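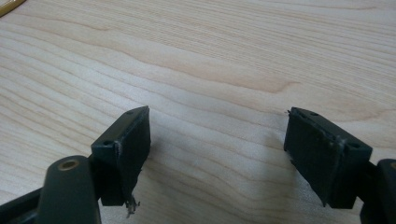 Fingers open over a wooden surface. Pads a bit worn.

About us

We're Vemholm, a small shared workshop for people building robots on their own money and in their own evenings. Two rooms above a tyre place in Lerkow, plus whatever corner of a member's house has been taken over that month. No office. The phone goes to whoever is nearest.

Started as a shelf. One of us had a garage, another had a printer that mostly worked, and we were forever driving bits back and forth. Renting somewhere came out cheaper than the petrol. That was 7 years ago and we still have the shelf.

What we make

Grippers, mainly. Hand-held ones, two fingers, links and pivots, a trigger in the handle. You pick things up with it yourself, log what the fingers did, then give the same fingers to an arm and see how it gets on. Ours is called the Nasance. It's on its 2nd proper version, the first was heavy and pinched people.

Everything on it can be made at home. Printed body, bought screws, bushes in the pivots so the holes don't go oval. The list of parts is on the downloads page and we keep it up to date, more or less. Costs around 200 pounds if you buy it all new and much less if you've got a drawer of bits like everyone here has.

We also do, when there's time:
Small arms, desk size, for members' own projects
Curtain openers, feeders, a greenhouse vent thing that has run since June
Repairs to other people's kits. Ask first please
Odd brackets

About the fingertips

We get more emails on this than anything else so it may as well go here. Fingertips wear. The corners scuff, the bottom edge of the pad goes first and then it starts to shred, and you get little tufts hanging off. Mostly it still grips at that point. Trim the shreds with nail scissors, don't pull them, pulling takes the good stuff with it.

Swap both sides together. One fresh pad and one tired one will twist whatever you're holding, and you'll spend an evening blaming the links. Two small screws each side on our version. Don't overtighten, the block is only plastic and we've cracked plenty.

We've tried foam, bike inner tube, the grippy mat you line drawers with, three sorts of tape, and a poured rubber that stank the place out. All of them work for a while. Current favourite is on the downloads page, it changes. If you find something that lasts longer than ours we'd realy like to know.

How the workshop runs

Members have a key and come when they like. Evenings are busiest, from half six or so. Mornings you'll have it to yourself apart from the printers.

Monthly fee covers heat, rent, glue, and the use of the big tools once you've been shown how. Filament you buy yourself or pay for by weight, scales are by the door, write it in the book. Please write it in the book.

No storage over the size of a crate. Anything left on the long bench gets moved. Batteries are charged in the metal cupboard and nowhere else, this one is not up for discussion.

You don't need to be any good. Several of us couldn't solder when we joined and a couple still can't. If you can hold a torch for somebody you're useful.

Building at home instead

Plenty of people never set foot in the place, and that's fine. The Nasance files have been downloaded 767 times and we've met maybe a dozen of those people. Kitchen table is enough. You want a decent light, a set of small hex keys, something to protect the table top and a tray with sides for the screws.

Send us photos of your build, worn ones as well as shiny. Worn ones tell us more, we've changed the shape of the pad twice becuase of pictures people sent in.

Who pays for it

Members, mostly. Hrynyshyn, the bearing shop down the road, lets us have ends of lines at cost and has done from the begining. We sell a bag of screws and bushes for those who don't want to hunt for them. Any profit goes on the rent. We don't take orders for finished grippers, sorry, we tried it once and it ate the whole winter.

Getting in touch

Email is best, use the form. Replies can take a week, longer if something's broken. Visits are fine, just tell us first so the downstairs door is unlocked. Stairs are steep and there's no lift. Parking round the back after 6pm once the tyre place has shut.

Version 3 drawings going up when the wrist is sorted.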